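铅笔灰调子怎么排才不脏（速记版）

赶时间，想到哪写到哪。上次那篇讲线条的，底下好几个人问灰调子，一并写了。适合已经会拿笔、会打形，但一上调子就糊成一片的人。

要准备的东西

铅笔：2H、HB、2B、4B，够了。6B先别碰，新手一用就收不住。
纸：中粗纹素描纸。我用Stetholm的，厚，耐擦。太光滑的纸挂不住铅，排三层就打滑。
可塑橡皮一块，硬橡皮一块。硬的切个尖角出来。
400目砂纸一小片，磨笔尖用。
废纸一张，垫手。一定要垫。
纸笔（擦笔）可有可无，后面会说。

第一步，削笔

铅芯露长一点，侧锋才铺得开。美工刀削木头，砂纸磨芯，转着磨，别原地蹭。磨完在废纸上划两下，把浮粉带掉，不然第一笔下去就是一个黑点，擦都擦不干净。

第二步，灰阶条

别嫌无聊。画一条长方形，分九格，最左留白，最右4B压到底，中间慢慢过渡。顺序：先填最黑，再填正中间那格，然后两头往中间补。从白一格一格往黑推的话，多半推到一半就没得推了，后面几格全一样黑。

每格用交叉排线，一个方向铺满，转纸，再铺一层。是转纸，不是转手腕。线要轻，起笔收笔都轻，两头重的话接缝的地方会出一道道黑印。

画完眯眼看。哪两格分不开就重画哪格。贴墙上，退几步再眯一次。

第三步，不分格的渐变

同样一条长方形，这次不画格子。2H从头到尾先铺一层底，很淡，几乎看不见那种。然后HB从三分之一的位置开始往深处走，2B从一半开始，4B只管最后一小段。每支笔进场的地方要虚，提着笔进。

常见毛病：
接缝一道杠。进场太重。用可塑橡皮捏扁了，点，不要擦，点淡了再用2H补。
发花，有白点。纸纹没填满，拿2H换个方向再薄薄盖一层，别加力。
发亮反光。压太狠了，铅把纸纹压平了，这个没救，换张纸。
脏。手蹭的。垫纸啊。

擦笔的事单独说一句。能不用先不用。擦出来的灰是平的，闷，远看像一块湿抹布。等排线能排匀了，在背景上擦一擦可以，主体别擦。跟Trinidad Manalo上课那阵子她直接把我们的擦笔收走了，收了整整一个学期，当时挺气的，现在觉得收的对。

第四步，上到体块

先画方盒子。石膏的没有就拿纸盒，外面糊一层白纸。台灯一盏，放左上，别的灯都关掉。窗帘也拉上，两个光源打架，明暗怎么看都不对。

三个面，三个灰。先定最暗的那个面，一口气铺完，再定中间的，亮面最后，可能只要2H扫两下。定的时候眯眼！睁大眼睛看什么都是细节，看不到大关系。

面与面交界的地方，暗的一侧稍微再压一点，亮的一侧留干净，转折自己就出来了。不要去勾那根线。勾了就成铁丝笼子。

投影最后画。贴着盒子的地方最深、边最清楚，越往外越淡越虚。投影里也要透一点气，别一笔死黑。

第五步，深色的东西 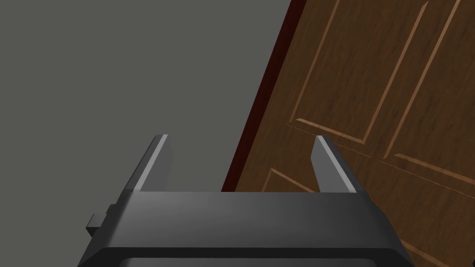 深色物体最容易画死，一说黑的，拿起4B就涂，涂完没有面了，一团。其实黑东西身上一样有亮有暗，只是整体往深处挪了几格而已，拿灰阶条比一比就明白。哑光的尤其要注意，没有尖锐的高光给你抓，全靠慢慢过渡。看图里前面那个炭黑大块的顶面，中间偏浅灰，越往两侧越暗，过渡很软，没有哪里突然断开。画这种面就用第三步的渐变，从中间往两边各做一条，HB打底，2B走两侧，中间那块别反复加。然后是倒角，它边上不是直角，顶面缓缓往前斜，到左右两侧又陡着下去，一个坡就是一个面，一个面就单独给一个灰，不能跟顶面糊在一起。靠底下还有一条更深的带子，紧挨上面一道细细的浅灰边，这道边先留出来，别想着最后用橡皮提，提出来的发毛，硬不起来。

画深色东西的顺序再捋一遍：
1. 整个外形用HB铺一层中灰，亮的边除外，那个空着。
2. 最暗的带子和缝先压到位，4B，但留一点余地。
3. 大面做渐变，2B。
4. 倒角的面，一个一个比着来，跟旁边的面比，别盯着它自己看。
5. 收边。该清楚的清楚，靠后的虚掉。
6. 停笔。真的，放一晚上在看。

练多久

我自己是每天一条灰阶，加一个体块，连着画了19天才觉得手稳了。中间断过，断了就接着画，不用从头来。一次半小时够了，画久了手会越来越重，自己感觉不到。

几个问的多的

左撇子怎么办：灯放右上，排线方向反过来，从右往左画，手就不蹭了。
自动铅笔行不行：灰阶条勉强，体块不行，没有侧锋。
画完要不要喷定画液：作业不用。想留着的就喷，离远点，薄喷两遍，喷完颜色会深一丁点，所以最后那层别画太满。
Tomos Lloyd留言问炭笔能不能照这个来：步骤一样，但可塑橡皮要勤捏，脏得快，纸也得换更粗的。炭笔和铅笔别混在一张上，铅笔面打滑，炭挂不上去。

方盒子过了就画圆柱，再球体。球体的明暗交界线下篇写，这周没空，大概要等下周了。灰阶条画好的可以发上来，拍的时候别开闪光灯。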